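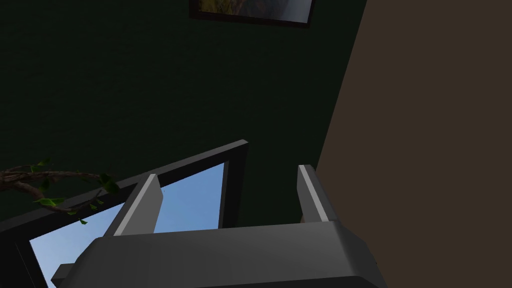 Wudance School

Wudance School is an independent school of music for adults. It was founded as a Saturday choir in the old Gillies grain store and now teaches voice, piano, strings and music reading on two sites. The school is governed by a board of nine members, who are elected by former and present students.

In the past year 242 students were enrolled, most of them beginners. Classes are kept small, and no audition is required for the first two levels. Students who wish to enter the advanced program are heard by two teachers in December.
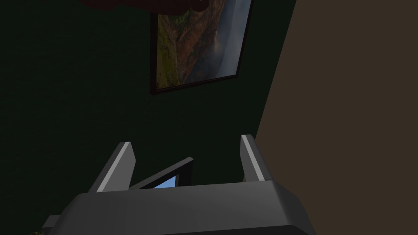 Two-fingered gripper, seen close up

The sheet music library at Gillies holds 1,852 scores, including the full parts for many choral works that are now out of print. Students may borrow up to six scores at a time. Other choirs may apply to the library in writing — a small fee is charged for postage and repair.

Our second site, Forside, has five practice rooms and a recital hall.

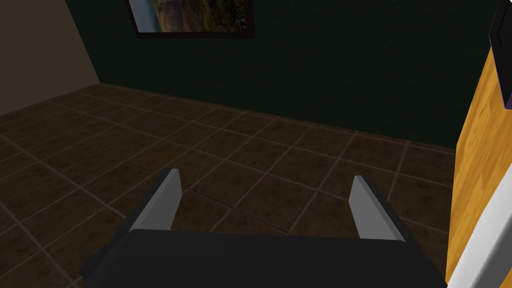 The hall is used for student concerts and is open to local groups when classes are not in session. Requests should reach the office at least four weeks ahead.

The Skirnis Fund was set up to help students who cannot meet the full cost of tuition. It pays up to $1,900 per student per year and also covers the loan of an instrument. Applications for the coming year close on 1st May. All requests are treated in confidence. 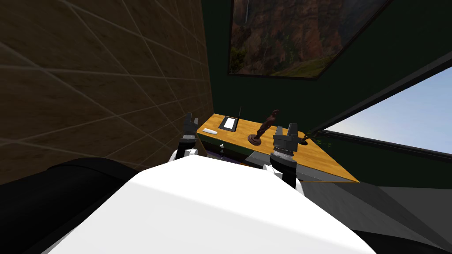
Robot arms reaching toward a desk

The school receives no public funding. Its income comes from tuition, hall rental and gifts, and the board publishes its accounts every year. Copies may be requested from the office at Gillies.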